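指导老师：Dumisani Mnguni
课程：首饰与配件基础（综合实践）
提交日期：2024年9月14日

# 旧珠新串：用拆下来的散珠重做长项链

## 一、为什么选这个题目

我外婆有一个饼干盒，里面全是断了线的项链。有的是她年轻时候戴的，有的是亲戚送的，还有几串连她自己也说不清来历。每年收拾屋子，她都会把盒子拿出来晃一晃，听听响声，再放回柜子里。二月份放假回家，我又看到了这个盒子，忽然觉得可以拿它做点什么，就厚着脸皮问外婆能不能借走。她说：“拿去拿去，别弄丢那颗蓝的就行。”（那颗蓝的后来我们一直单独用小纸包包着，请外婆放心！）

回学校以后我跟同组的同学说了这件事，没想到大家家里都有类似的盒子、袋子、抽屉角落。于是我们把题目定成了“旧珠新串”，项目名叫 Andness，取的是英文里“和”的意思，希望不同人家的珠子能串在同一根线上。Mnguni 老师看了开题报告，觉得名字挺好听，但提醒我们别把精力都花在名字上，先把珠子洗干净。

## 二、材料的来源和整理

我们一共收到 1236 颗珠子，材质很杂：玻璃、木头、贝壳、陶瓷、树脂都有，还有一些淡水珍珠。光是整理就花了比预想多得多的时间。最开始我们按颜色分，分完很好看，一盒一盒的像糖果，可是真要串的时候才发现孔径大小完全对不上，有的连最细的线都穿不过去。后来只好倒回来重新分，先按孔径，再按材质，最后才看颜色。

清洗的办法也按材质分开：

- 玻璃和陶瓷珠用温水加一点中性洗涤剂，软毛刷轻轻刷孔口；
- 木珠不泡水，用拧干的布擦，再薄薄上一层蜡；
- 淡水珍珠只用湿软布擦拭，平铺晾干，不用醋，也不用任何带酸性的东西；
- 贝壳片边缘容易崩，放在毛巾上一片一片地擦；
- 树脂珠里有几颗发黏，怎么洗都不行，最后没有用。

孔口有毛刺的珠子要特别留意。我们一开始没当回事，第一条样品串好挂在架子上，过了一个晚上，线就被一颗玻璃珠割断了，珠子滚得到处都是，趴在地上找了好久。之后每颗玻璃珠都用锥形的修孔针蘸水磨过，手指摸着顺滑才放进“可用”的盒子里。

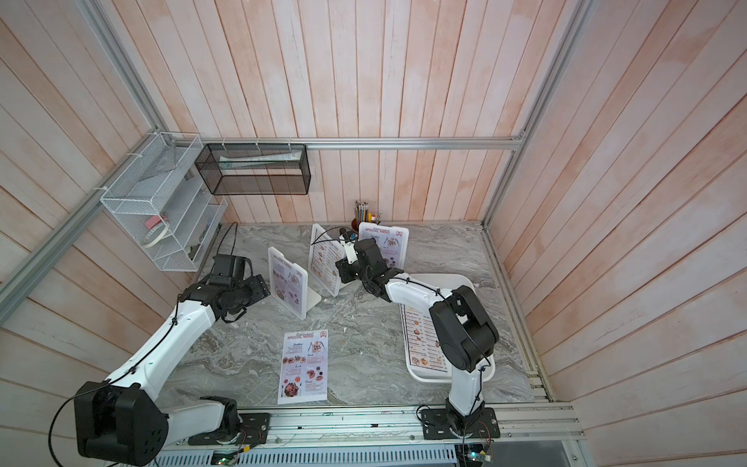
图1　灰色大理石纹台面与浅粉白色木板墙

配件方面，学院给的经费是 800 元，主要用来买线、扣头、定位珠和包线扣。线和扣头是在 Grandero 买的，定位珠向 Sarkico 订，两家都愿意卖小份量，对学生来说实在太友好了。剩下的一点钱买了包装用的棉纸。

## 三、设计思路

### 3.1 长度

讨论长度的时候大家意见不太统一。有同学喜欢贴着锁骨的短链，觉得精致；我自己偏爱长的，冬天可以搭在毛衣外面，夏天绕两圈又是另一种样子。我们拿棉绳剪了几种长度，轮流在脖子上比，也请隔壁班的同学来试。最后定为统一的 80 厘米。这个长度套头就能戴，扣头只当作装饰和调节，对手指不太灵活的长辈也方便，外婆们应该会喜欢。

### 3.2 配色

旧珠子配色最难的地方在于数量不齐。新买的珠子想要多少有多少，旧珠子常常是某种颜色特别漂亮，却只剩一小撮。我们试过几种办法：

**渐变式。** 从浅到深慢慢过渡，适合同一色系里深浅都有的珠子。绿色这组最成功，从薄荷一样的浅绿走到接近墨色的深绿，中间用半透明的玻璃珠过渡，看上去很柔和。

**点缀式。** 大部分用低调的木珠或米白陶瓷珠，隔一段放一颗颜色鲜亮的。外婆那颗蓝珠子就是这么用的，左右各配一粒小珍珠，正好落在胸口的位置。

**不对称式。** 一边满珠，一边留出大段的线，只打结不穿珠。这个办法特别省珠子，而且年轻人很喜欢。缺点是重心容易偏，戴着戴着就转到一边去了，需要在空的那侧加一颗稍重的金属珠来平衡。

我们还养成了一个习惯：排好一条以后不马上串，先在绒布槽里放一个晚上，第二天换一个人来看。灯光下觉得和谐的颜色，到了白天窗边往往会跳出来，紫色和棕色尤其明显。这个办法是 Mnguni 老师教的，朴素却真的管用。

### 3.3 画稿

每条项链串之前都画了一张小稿，用彩色铅笔按顺序点出珠子的颜色，旁边记上孔径和材质。画得好不好看没关系，要紧的是串到一半被打断（比如上课铃响了）还能接得上。有一位同学嫌麻烦没画，结果那条珊瑚色的项链拆了又串，串了又拆，后来她成了全组画稿最认真的人。
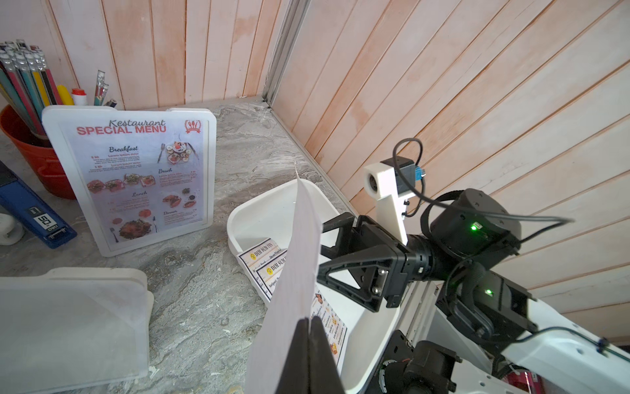
图2　红橙色笔筒里的铅笔，旁边是黄色马克笔和红盖小白瓶

## 四、制作过程

串线的手法我们练了两种，一种是直接穿，两头用定位珠收；另一种是珠间打结，每穿一颗打一个结。后一种费线又费时间，但是万一断了，最多只掉一颗，对旧珠子来说安心得多。淡水珍珠和外婆的蓝珠子全部采用打结的做法。

打结的步骤我们整理成了下面的样子，留给下一届的同学参考：

1. 把线稍稍拉伸一遍，挂一会儿再用，这样成品不容易变长。
2. 线头蘸一点点胶，斜剪成尖，等干透以后当针使。
3. 穿入第一颗珠子，打一个松松的单结，先别拉紧。
4. 用细锥子伸进结圈里，把结慢慢往珠子那边推，推到贴住孔口。
5. 抽出锥子的同时用指甲顶住结，再拉紧线。
6. 重复下去，每打一小段就提起来看看垂感，太紧会一节一节地翘。
7. 收尾时把线头往回穿过几颗珠子，剪断，再点极少量的胶。

第四步是最难掌握的。我第一次打的结离珠子总有一道缝，远远看过去像缺了牙。后来发现是自己太心急，结还没推到位就把锥子抽了。放慢速度，反倒越做越快，手上有了感觉以后，边聊天也能打得很整齐。

扣头我们统一用了哑光的弹簧扣。亮面的更抢眼，可是旧珠子表面多少有点磨损，旁边放一个锃亮的扣头，会显得珠子更旧。换成哑光以后整条链子的气质就安静下来了。

## 五、试戴与反馈

项目最后完成了 16 条长项链。我们带着它们去了 Mahlangu 工坊的开放日，在靠窗的长桌上铺了一块亚麻布，让来的人随便拿起来试。说起来有点不好意思，我紧张得一直在整理那块布的边角。

大家的反应比我们想的要热情。绿色渐变那条被试戴的次数最多，好几位阿姨都问能不能照着做一条。木珠加陶瓷珠的那几条，男同学也愿意戴，这个倒是我们没有考虑过的方向。也有不太顺利的地方：贝壳片的那条声音有点响，走起路来哗啦哗啦的，一位试戴的老师笑着说上课怕是不能戴；不对称的款式里，有一条虽然加了金属珠，戴久了还是会转。

意见最集中的一条是重量。全玻璃珠的项链看着晶莹，挂在脖子上时间长了会累。我们回来以后把其中最重的一条拆开，后颈的一段换成了木珠，前面看不出什么变化，戴起来却舒服了很多。早知道应该在设计阶段就想到后颈这一段的。

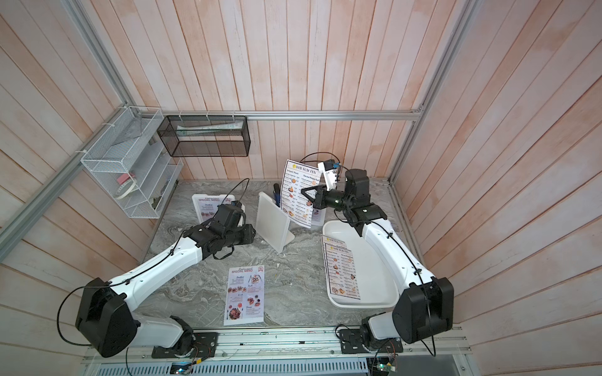

## 六、不足与下一步

先说不足。第一是记录做得不够早，前面几家送来的珠子没有及时贴标签，后来混在一起，再也分不清哪颗是谁家的了。有一位同学的妈妈来看成品，想找自己从前的那串粉色珠子，我们只能指给她看“大概在这条和那条里面”，心里挺过意不去。下次收珠子一定要当场装袋、写名字，最好再记一句它的故事。

第二是耐用性没有好好测试。我们只做了悬挂和反复戴脱的简单检查，汗水、香水、阳光对线和胶有什么影响，都还不知道。Mnguni 老师建议留一条作为样品，平时轮流戴，过一个学期再看线有没有起毛。这条样品目前在我这里，是灰蓝色的，我很乐意承担这个任务！

第三是淡水珍珠的大小差别比较大，打结以后间距不够均匀。下次可以先筛一遍，把相近的排在一起，或者干脆让大小交错得更明显一些，看起来会像是有意的安排。

接下来我们想试试短一点的手链，把剩下的小珠子和单颗的漂亮珠子用掉；另外也想给每条项链配一张小卡片，写清楚材质和保养方法，比如珍珠要最后戴、最先摘，木珠不要戴着洗澡。

## 七、致谢

谢谢 Mnguni 老师一次又一次耐心地看我们排珠子，谢谢 Mahlangu 工坊借给我们长桌和好光线，也谢谢每一位翻箱倒柜帮我们找珠子的家人。带蓝珠子的那条已经还给外婆了，她戴着去买了菜，回来说卖豆腐的阿姨夸了她半天。饼干盒她让我先留着，说隔壁还有一位奶奶也有一袋断了线的珠子，等我放假回去拿。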